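Looking after Grandad's army things
Posted 11/09/2019

I've had a suitcase of my grandad's wartime bits since we cleared the house in Drultville, and I've learnt most of this by getting it wrong first! Start by spreading everything out on a clean, light sheet, then wash your hands and take your rings off.
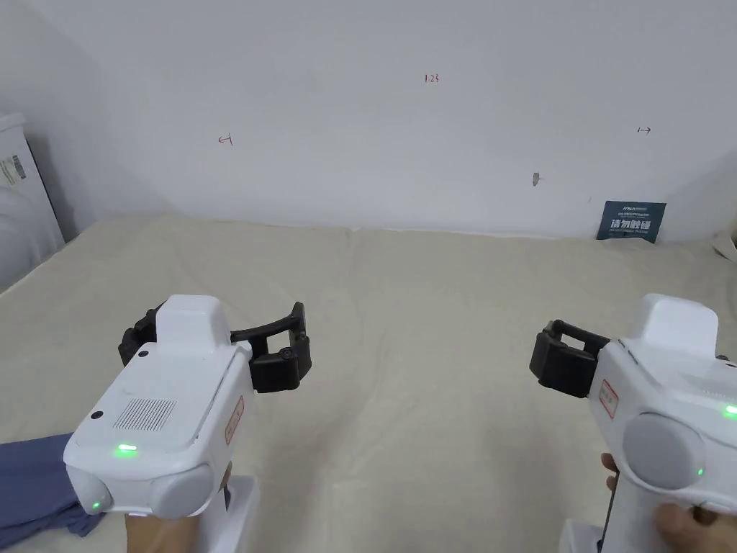 A plain sheet over the bed

Medals first. Leave the polish in the cupboard, please (I rubbed half the detail off one of his and still feel sick about it). A soft dry brush is plenty. Ribbons hate sunlight, so mine live in a drawer.

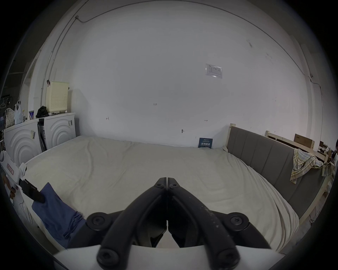

Creases in the sheet, grey headboard alongside

Letters are fiddlier. He sent 69 of them home and my gran tied the lot up with string, which had cut into the edges. Take off string, pins and rusty paper clips, open each one flat and pop it in an acid-free sleeve. Never sticky tape!

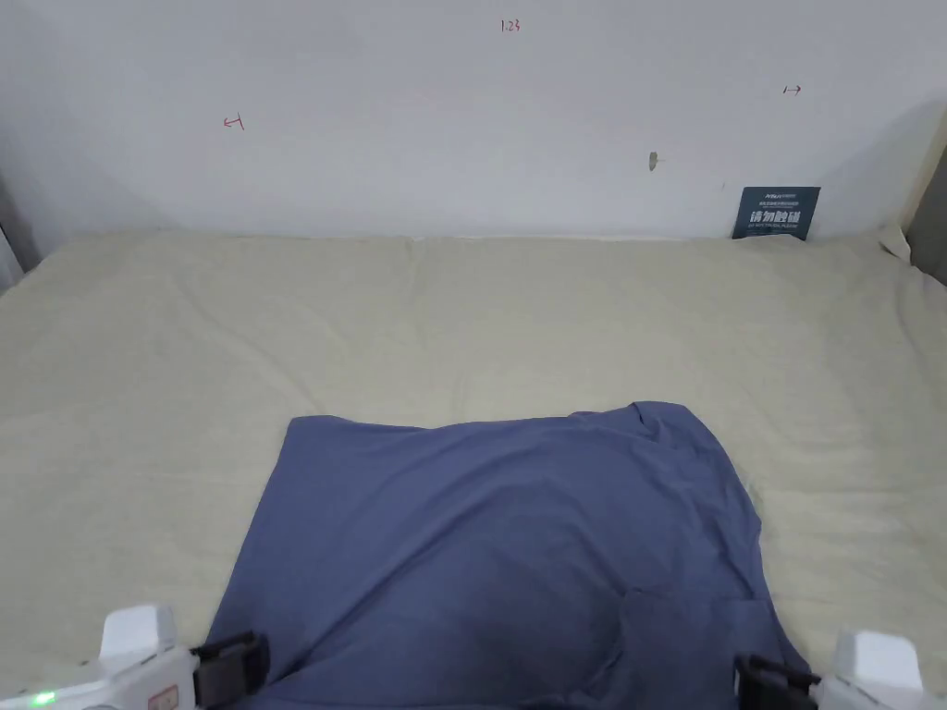
Wool tunics want a gentle going-over with the vacuum on low, with a bit of old tights over the nozzle. Check under the collar for moth. If you find any, bag it up and freeze it for 2 weeks.
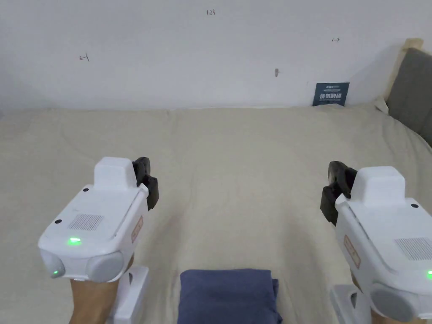 Then pad the sleeves with acid-free tissue and lay it in a box, with as few folds as you can manage. I get mine out every December and fold it in different places. Lofts are hopeless, by the way, and so are garages. Mine's under the spare bed.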